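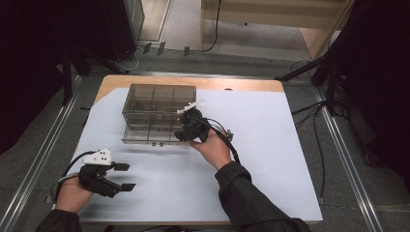 Sorting benches, small parts room, Hollton building. Inspection carried out in March by Gopinath Warrier, with comments added afterward by Cauã Brito. The checklist covers the bench surface, the paper covering, the compartment boxes and the floor area around the benches. On the bench with the smoky gray compartment box, the white paper stops short of the far side and leaves a strip of wood bare, and the sheet has faint creases. Both points are covered under section 2. The box stands close to the far edge of the paper, which is dealt with under 3.4.

Results are marked OK, ACTION or N/A. Comments are by CB unless initialed GW.

1. BENCH

1.1 Bench stands level and does not rock when leaned on at each corner.
OK

1.2 Corners and edges free of splinters and lifted finish.
OK
Comment: Run a bare hand along the edges as well as looking. The finish on two benches by the door was touched up last year and the repair is hard to see.

1.3 Fasteners under the top tight.
ACTION
Comment: One bolt on bench 7 turned by hand. Tightened during the visit. Recheck at the next inspection and replace the washer if it has moved again.

1.4 Bench height suits the person using it.
OK
Comment: Adjustable benches only. Fixed benches are N/A.

2. PAPER COVERING

2.1 Paper covers the full working area.
OK
Comment: The working area is the part within reach of the front edge. Bare wood at the far side is acceptable provided no parts are put down on it. Small screws are difficult to see against the wood grain. GW: I would prefer full coverage. The Samano rolls are wide enough if the sheet is squared up before cutting.

2.2 Sheet cut straight and square to the bench.
ACTION
Comment: An angled cut is not a hazard, but it makes 2.1 harder to meet at the corners. Use the long rule.

2.3 Sheet lies flat, with no folds or raised creases.
OK
Comment: Faint creases pass. A crease fails if a 3 mm washer placed beside it cannot be pushed across with one finger.

2.4 Sheet free of tears, oil spots and old pencil marks.
OK

2.5 Sheet does not hang over the front edge where a sleeve or belt could drag it.
OK
Comment: Checked at all benches.

2.6 Used sheets shaken out over the tray before disposal.
ACTION
Comment: Tray missing. Parts were found in the waste paper bin, including several brass inserts. Tray to be replaced before the next sorting shift.

3. COMPARTMENT BOXES

3.1 Box body free of cracks, particularly at the latch and hinge.
ACTION
Comment: Of 164 boxes checked across the room and the shelves, 43 were set aside for hinge or latch damage. Most had been stacked too high. See 3.6.

3.2 Latch closes and holds when the box is tilted.
OK
Comment: Test with the box empty. Applies to boxes not already set aside under 3.1.

3.3 Dividers seated at the bottom, with no gap a small part could pass under.
OK
Comment: Tinted boxes need to be checked against a white background. A gap does not show up well on the shelf.

3.4 Box placed where it can be reached without leaning over the bench.
ACTION
Comment: Boxes kept at the far side should be brought forward before filling starts. GW: Agreed for long sorting jobs. For a single box the far position keeps the front clear, and I would not fail a bench on this alone.

3.5 Label present, legible and matching the contents.
N/A
Comment: Relabeling to the Arumugam part list is still in progress. 122 labels have been printed and are with stores.

3.6 Boxes stacked no more than five high.
ACTION
Comment: Shelf C was stacked eight high. Reduced during the visit.

4. FLOOR AND CLOTHING

4.1 Floor swept, with no loose parts underfoot.
OK

4.2 Cables kept off the walking route.
OK

4.3 Long sleeves close-fitting at the wrist, or rolled.
OK
Comment: Loose cuffs sweep small parts off the paper. Remind new starters.

4.4 Stools returned under benches at the end of the shift.
ACTION
Comment: Two left in the aisle at 4:30 p.m.

FOLLOW-UP

Replacement boxes to be ordered through Batomberg. Match the existing divider layout so that spare dividers can be shared. Damaged boxes are to be kept in the red crate until the order arrives and are not to be returned to the shelves, even for temporary use.

Items 1.3, 2.6 and 3.6 will be rechecked by GW. Item 2.2 closes when the long rule is back on its hook.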